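Home | Property | Travel | Food | Back Issues | Subscribe

Print this article | E-mail this to a friend

A WINTER OF OTHER PEOPLE'S KITCHENS

What I learned from renting in Loston before trying to buy there

I had a whole plan for buying a place in Loston. I'd fly in, look at apartments for a week, pick the one with the best view and be drinking coffee on my own balcony by May. My savings were ready, my spreadsheet had colors, and I had already chosen the bath towels (blue, if you're wondering).

Then a friend who'd bought abroad years ago told me to rent first, and to do it in the worst month I could stand. I was a little insulted! I'd been going to Loston on vacation for years and felt I knew it. But she'd sold her own place at a loss after two summers, so I listened, grumbled, and signed a three-month winter lease on a one-bedroom up the hill in the old quarter.

I'm so glad I did. I would have bought the wrong apartment in the wrong part of town, and I'd have been very cheerful about it right up to the first heavy rain.

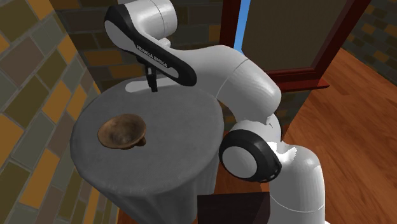
The hill is a different place in January

My rental was 87 steps above the street. I know because I counted them on the first night, with a suitcase, and again every time I bought anything heavier than a loaf of bread. In summer those steps are charming, with cats on them and geraniums down both sides. In January they're slick, the one streetlight halfway up goes out whenever it feels like it, and the little grocery at the top closes until spring. The nearest open shop was down by the harbor, so a forgotten onion meant going all the way down and all the way back.

The view was wonderful, I'll give it that. On a clear morning I could see past the breakwater to the ferry coming in from Menon, and I'd stand at the window in two sweaters and a scarf watching it. Two sweaters, because the walls in the old quarter are thick stone and the heating was one electric panel in the hallway. My first power bill was a nasty shock. If you rent in winter, ask the landlord for a copy of last February's bill before you sign, and ask who pays it. My lease said utilities were included "within normal use," and the landlord and I had very different ideas of normal.

Looking at apartments with cold feet

I saw 15 apartments in those three months, and I'm convinced I saw them better for having carried groceries around the place first. On my earlier trips I'd looked at terraces. This time I looked at ceilings. I put my hand on the north wall of every bedroom, I ran the shower, and I asked to come back after dark, which surprised one agent so much that he thought I was joking.

Going back after dark is the best thing I can recommend. One place in Plisel, the newer neighborhood across the river, was quiet as a library at noon. I went back at 9 p.m. and the building next door had its garage gate going up and down every few minutes, with a squeal I could hear through the closed windows. Another one, which I'd written off as gloomy, turned out to have the nicest evening street in town, with lights on in all the kitchens and people talking outside the bakery.

I'd been a snob about Plisel, I admit it. It's flat and beige and the apartment blocks all look alike from the bus. But it has an elevator in nearly every building! It has parking, a pharmacy that's open all year, and a bus to the train station every 20 minutes. By my second month I was crossing the river most days just to do my shopping, and somewhere in there I stopped telling people that I was looking for something on the hill.
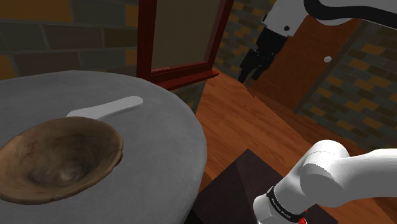

The money side took me longer to get used to. I'd budgeted for the price and the taxes and thought I was being very grown-up about it. What I hadn't thought about were the building fees, and they were all over the map. Two apartments on the same street, nearly the same size, and one had monthly fees three times higher than the other because of a pool that was drained from October on. I asked for the minutes of the last owners' meeting everywhere after that. They're dull reading, but in one set I found four pages about a roof, and I quietly crossed that building off.

I also got much better at listings. "Bright" can mean there's no shade in August. "Close to all amenities" was once a bedroom over a bar. And "ready to move in" covered everything from a brand new bathroom to a place where the closet doors were stacked in the tub.

I didn't buy that winter. I came home with a notebook full of street names and a much shorter list, and I signed up for e-mail alerts from Fando, the small agency on the Plisel side that had been patient with all my wall touching. Their apartments went fast, and I lost one I loved while I was still working out what to do about the ferry schedule.

The one I finally bought is on the third floor, in a beige building, with an elevator and a balcony just big enough for two chairs. You can see a slice of the river if you lean. The heating works in every room, and I've checked the fees twice. My friend came to stay last month and complained that the bedroom was too warm.

The blue towels don't match anything, by the way.

Contact us | Copyright, all rights reserved | Back to top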